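February 2021, Clismont

Eleven days into recording chores for Kowalchuk, and the robot at Arkside has finally pulled a curtain rail down. It closed its grip, missed the tieback and kept pulling for 10 seconds while I pressed stop, then pressed it harder, as if that helped. Fustora's log says "task complete." So it's back to human hands for me, curtains first, then a plastic container on the floor.

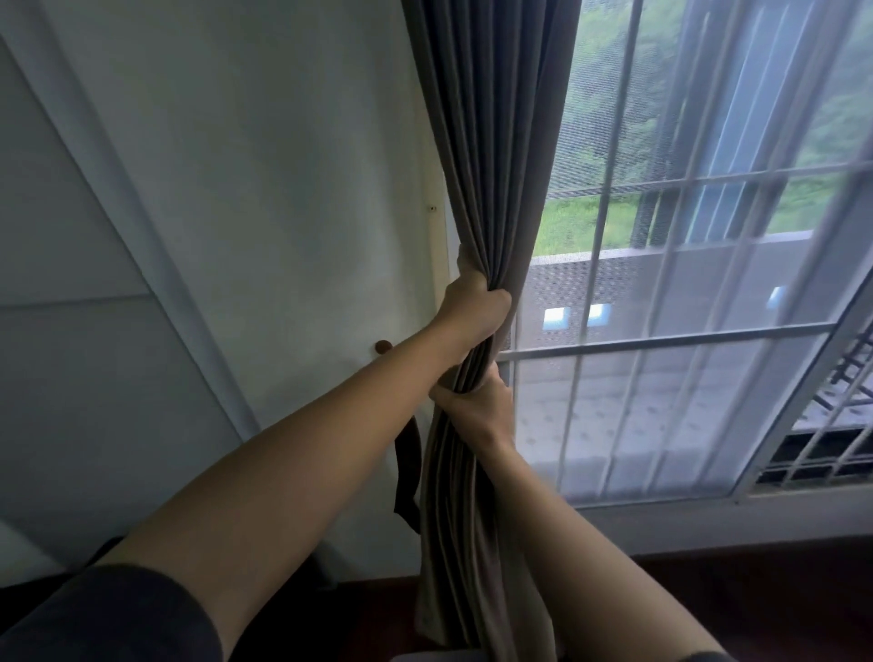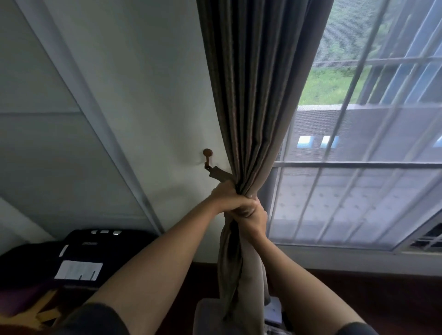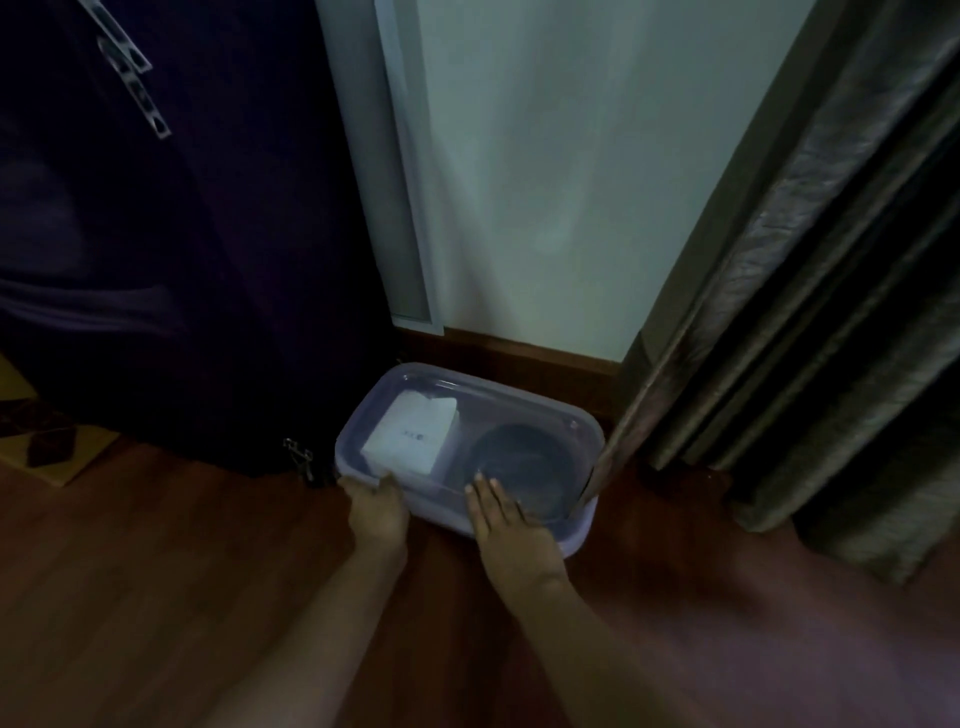
They want 1000 more takes before it's allowed near fabric again. I asked for a stop button that stops. That's a separate ticket, opened in January.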